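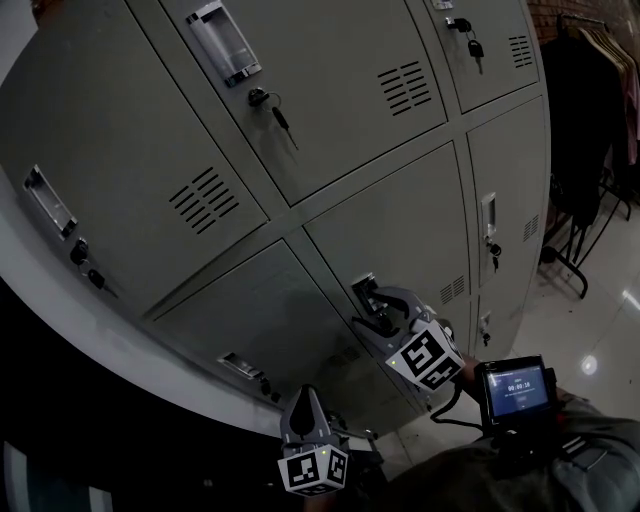
mossbucket replied:
Wait, so they took away your desk AND your drawers? We went through the same thing in March and the desk part I got over in a week. It was losing a place for my stuff that made me grumpy. How many people are they squeezing onto your floor?

pennyloaf (thread starter):
Ok so to answer that, 400 people in the Gromdale office and I have no idea how many desks, they won't give us a number. You book one on an app called Pilura the night before, and if you forget you end up in room 809 next to the copier with the blinds that don't close. I've been in 809 four times already. I'm not a disorganized person, I just have two kids and at 9 pm I'm not thinking about furniture!

The lockers are gray metal, key locks, fine I guess. But I used to have a desk with a plant and a decent lamp and my good chair cushion, and now my whole work life has to go in a box every evening.

Does anybody really like shared desks? I'm asking for real, because my manager keeps saying we'll all love it by summer.

rustyhinge:
I like it. Sorry. I sat across from a guy who clipped his nails at his desk for six years and now I get to pick where I sit. I go by the window and I leave with one bag. You all had too much junk anyway.

pennyloaf:
Ha, ok, the nail thing I'll give you. But my junk was useful junk. I had tea, bandages, a phone charger for every kind of phone, and half the floor came to me for it.

quarterpast:
Rusty, that works great for you if you come in early. Our team starts at ten and by then every window seat has a jacket on it. People book a desk, drop a jacket, and go sit in meetings until lunch. So now we have all the same turf wars, just new ones each morning.

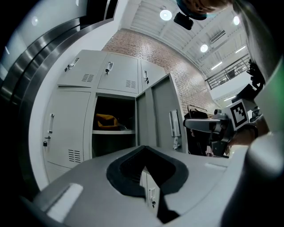 Iqra Shaikh: You can stop the jacket thing pretty easily, at my last job the booking dropped if you didn't check in by 9:30. People complained like crazy for two weeks and then it was normal. What I'd push for is team zones. Ours let us keep a block of desks that were ours to share, so you still didn't have your own spot but you knew who you'd be next to. It made a huge difference to the newer people, who had been wandering around with a laptop asking if seats were free.

pennyloaf:
Oh I like the team zone idea! I'm going to bring that up. We have a new hire and I feel terrible for her, she's met maybe five people because everyone's in a different corner every day.

rustyhinge:
Team zones are just assigned desks with extra steps. If you only ever sit with your own team, why did they spend the money?

quarterpast:
To get rid of a floor of rent, Rusty. That's why everyone does it. Let's not pretend it's about mingling.

mossbucket:
Agree with quarterpast on the rent. They saved a bunch on ours and then spent it on a coffee bar called Fever (yes, really) where a muffin costs more than my bus ride.

Penny, one practical thing on the key. Get it off your desk and onto whatever you already carry. I lost mine in the second week and the replacement was 89 dollars, out of my own pocket, because the whole lock gets swapped. I wanted to cry.
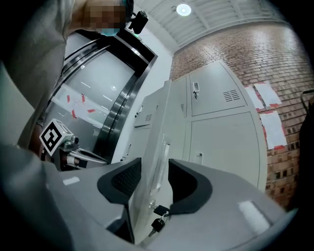
dovetail_dan wonders if anyone has asked for a written policy on that. Sorry, typing like a town newspaper, I mean me, I'm wondering. I'd never pay 89 bucks for a work key without seeing it on paper first. We were in the Dhanial building until last year and they handed us a four page sheet on the desk system, including who pays for what and how long you can leave things overnight.

mossbucket:
I didn't ask, I just paid. Now I'm mad all over again.

pennyloaf:
Ok writing that down too, thanks Dan. I did find out the app has a repeat booking button, hidden under your profile picture, so I've got the same desk for the next two weeks. It's by the restroom but it has a decent chair.

rustyhinge:
So you assigned yourself a desk.

pennyloaf:
Yep! And I'm bringing the lamp back in tomorrow - the small one, it fits in my tote.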